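Re: [kitchen-table-chem] Baskets or trays for the plastic stuff?

Quick one, eating lunch over the keyboard, so sorry for typos.

Someone wrote earlier:

> We're redoing the bench in the Grotgate club room and I have to
> order something to sort the plasticware into. Flasks, cylinders,
> funnels, cups, lids, all of it currently lives in one carton under
> the sink. Budget is small. Trays? Baskets with holes? Do you keep
> the lids with the things they belong to? Also do liquids stay on
> the bench while you clear up or do you pour everything out first?
> Need to order before December.

Baskets. White ones with the holes. We had solid trays at Trasanow for years and anything you put in damp sat in its own puddle. Baskets drip, so put a towel under. Done.

Get more than one. One for stuff that's clean, one for stuff that's been used, and DON'T let them swap sides halfway through. Ours look the same and that has bitten us. Colored tape on the rim would fix it, have been meaning to do that for 11 months.
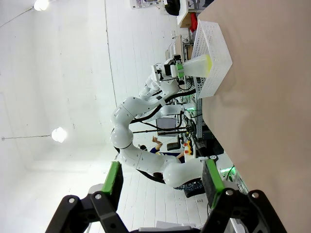 On liquids: pour out first, always. Cups especially. A cup with a bit of colored water in the bottom goes into the basket, tips over, and now you've got it through the holes and all over the table. Then somebody has to work out whether it was just food coloring. We keep a bucket at the end of the table for this. Lakico sells one with a spout, 12 liters, nice but you don't need the spout.

Cylinders same deal. They're top heavy once you lay them across anything and the hex foot only helps if it's standing up. Empty, rinse, then lay flat in the basket, all feet the same way. Flasks I don't mind lying on their side as long as they're empty, they don't roll far on our table. Funnels out of the flasks before packing! The stems on the cheap plastic ones bend if they get leaned on, lost 3 that way.

Lids: no, we gave up keeping them with their pots. The small round ones get set down flat on the table and then they're invisible, white on beige. Now they get their own tub and we match up at the end. Slower but we stopped losing them. Well, mostly.

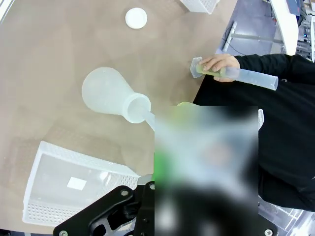 Flask, baskets and one of the small round lids. Cylinder still has liquid in it.

Size wise, measure your longest cylinder BEFORE you order. I didnt. Ours stuck out of the first lot and every time you carried one past a chair it caught. The hole size matters too, thin pipette tips will go straight through the big square ones, so those need a box.

Cost, we paid 69 for the whole set including the towels and the tub, delivery on top. The Lazarević catalog had them cheaper last I looked but min order was silly for a club. If you want to split an order with us say so this week, I have to send ours in anyway.

Label the shelf and not the basket, is my other tip. Baskets wander.

What are you doing about glass? We keep it on a seperate shelf up high but I'd like to hear what others do, the padding we've got is falling to bits.

Gotta run, back online after 3

--
kitchen-table-chem mailing list
To unsubscribe, send a blank message with "unsubscribe" in the subject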